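Kiltbridge August sprint – new chicane before Hesten, thoughts?

Club Forum > Sprints and Hillclimbs > Venues

slowinslowout
Regs are up for the August meeting. Entry is £148 for one day and they've stuck a chicane in before Hesten. Cones not tyres by the look of the map. Anyone driven it yet? Map is rubbish, could be a left-right or a right-left for all I can tell.
Posted July 5, 2023

oilyrag79
Left-right. Walked it at the test day. Very tight on the way in, opens up after. Killed it for me tbh, Hesten was the one proper corner on the place.

midfieldmick
148 quid!! For what, 4 runs if the weather holds? Last year we got two practice and two timed and were home by tea. Not paying that to drive round cones.

slowinslowout
Entry limit's gone down as well, 79 cars. So maybe more runs? Doesnt say.

gravel_magnet
Disagree on the chicane. Approach to Hesten was getting daft, single seaters were arriving there with nowhere to go if it went wrong. Bank is right there. I marshalled that post and was glad of the fence. Slow it down, fine by me.

oilyrag79
Then move the bank. Or the finish line. Plenty of room after the pits bend.

gravel_magnet
Move the bank, ok, you bring the digger.

Point is the venue licence. Club doesn't get a free choice on this. Either the speed comes down or we're not running there.

midfieldmick
Fair enough but say so in the regs then. All it says is "minor revision to course". Minor!! It's the fastest bit of the lap gone.

tinribs
Been through it in the Lanz. Not as bad as people are making out. Second gear in, bit of patience, hard on it out. What you lose on the way in you get back a bit as the car's settled for Hesten, before you were always arriving in a mess. Well I was.

Tyres matter more now though. Cold fronts and it just pushes on. Had two goes, hit a cone both times.

oilyrag79
So it's a cone hitting contest. Thanks, you've made my point for me

tinribs
It's a me being rubbish contest. The bloke after me was clean.

slowinslowout
What's the cone penalty, anyone know? And is it still scrutineering in the lower paddock or have they moved it over by Zoltorgate?

gravel_magnet
Time penalty per cone, check the supp regs, I dont want to tell you wrong. Scrutineering is Zoltorgate end now – come in the back entrance and stay left, trailers straight on up the hill. Noise test is before scrut not after, people got that wrong at the last one and had to queue again.

midfieldmick
Still not entering. Might come and watch.

oilyrag79
You said that last year and entered on the closing day

midfieldmick
Different money last year.

slowinslowout
Ok I'm probably in. Last question, what line is everyone taking through the new bit? Straight through the middle or wide and clip the second one? Front wheel drive if it matters.

tinribs
Middle felt slow in mine but see what others say.

gravel_magnet
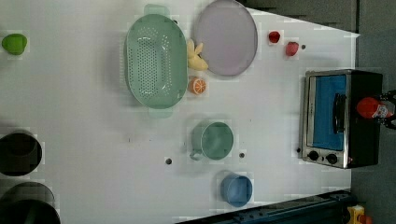
Line through it depends what you've got but in a front driver I'd be late and patient, give up the first part and get it straight for Hesten. Everyone turns in too early because they can see the gap. Say the green colander is the first block of cones and the round plate is the second, the gap you want is where the banana is, and the orange slice is where you should have finished turning and be back on the power. Most people are still winding lock on at that point and that's when the cones go. Walk it on the morning, it looks wider on foot than it does from the car. And set your tyre pressures for the first run not the third.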